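Household chores by machine

Print this page
E-mail this article

Household chores by machine is the use of robots to do work normally done by hand in a home, such as putting away dishes, heating food, folding laundry and tidying shelves. The term usually leaves out single-purpose appliances like dishwashers. As of May 25, 2019, no general household robot is in common use. Several chores can be done in a test kitchen, where the objects are known and the furniture stays in place.

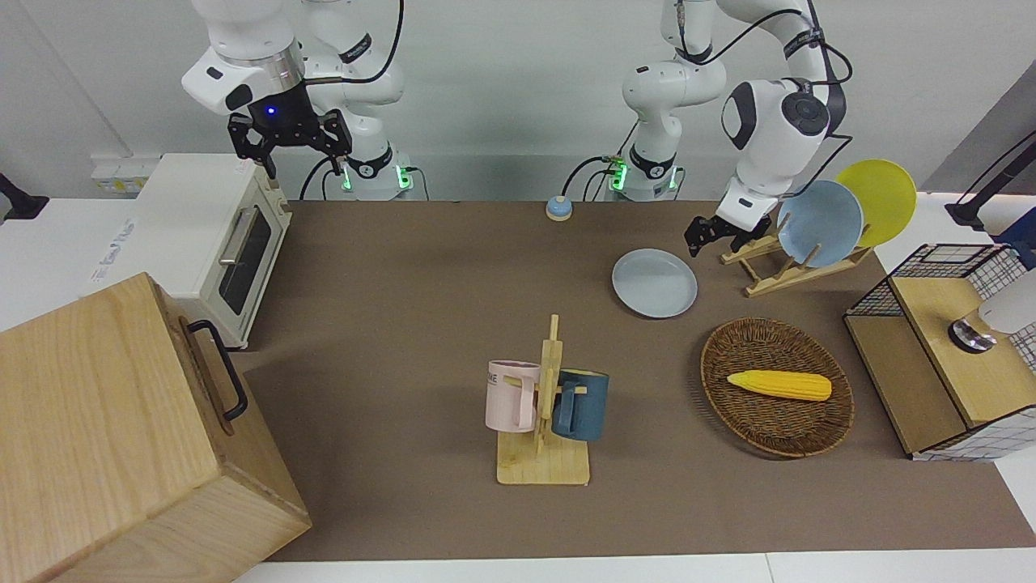 A two-arm tabletop setup with toaster oven, dish rack and mug tree.

Most trials use one or two arms fixed to a table, each with a two-finger gripper. Plates, mugs and play food are common test objects. A plate is harder than it looks – it is thin at the rim, and a flat one leaves little space for a finger underneath. Mugs have to be turned so that the handle meets the peg.

Results vary by task. In the Pletton trials, run over 13 days in February, a pair of arms made 2,076 attempts at loading a dish rack and finished 86 percent of them without help. Most failures came from plates tipping as the gripper let go. Hanging mugs on pegs went less well, and the trial team, led by Lorraine Ashby, dropped it from the final score.

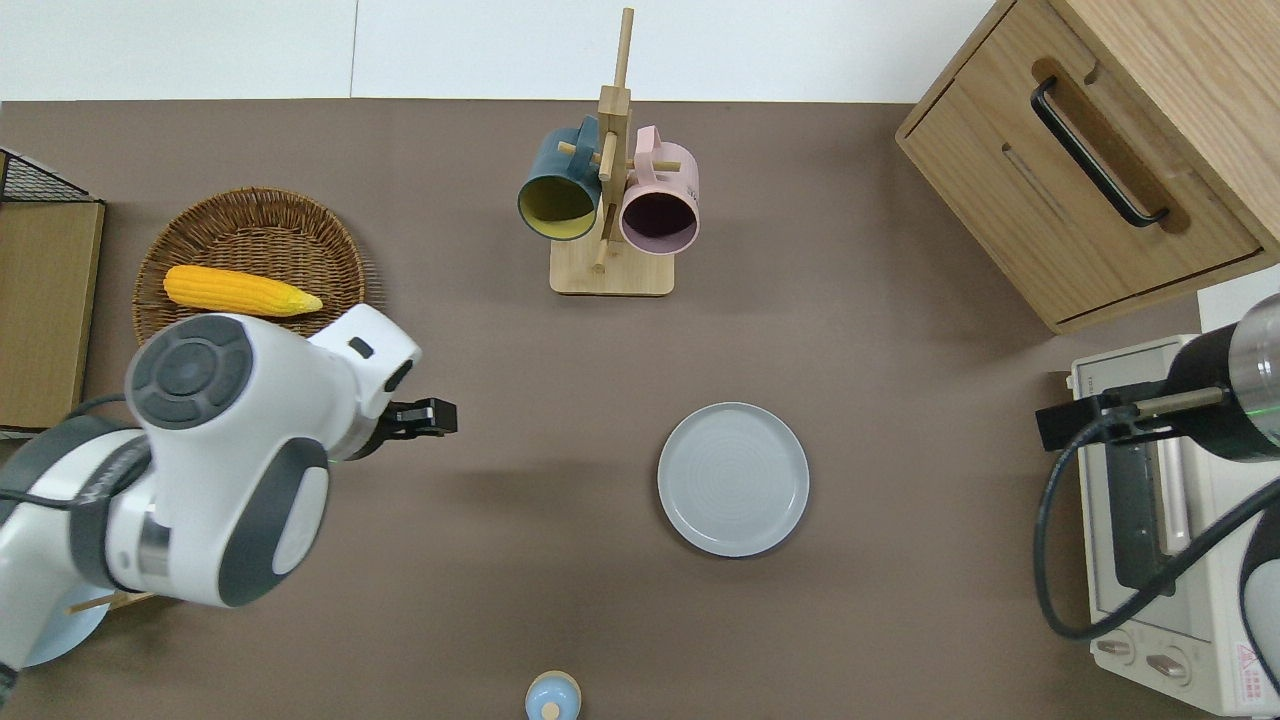
Doors and drawers are a separate problem. The arm has to follow the path of the hinge or slide, and a small error in grip builds up force on the handle. Programs that do well on one oven door often need new training for another.

Tipene Bolger's survey of shop-floor work, the Sikham report, found the same pattern in packing and sorting. Machines kept pace where parts arrived in a set position and fell behind where they arrived mixed.
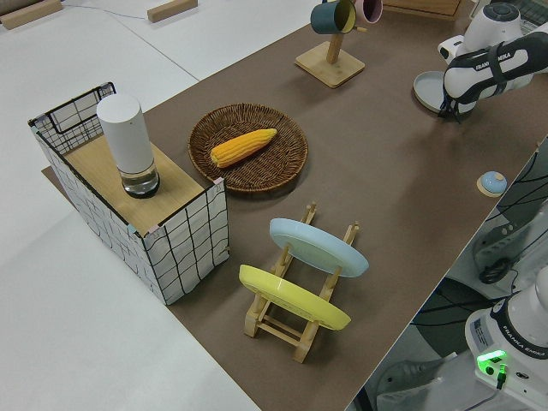
Home and Workplace Automation Section

Speed is also a limit. A person can fill a small rack in well under a minute, and most test arms take several times as long. Cost, safety around children and pets, and cleaning of the gripper itself are still open questions.

See also: Dishwasher; Gripper; Industrial robot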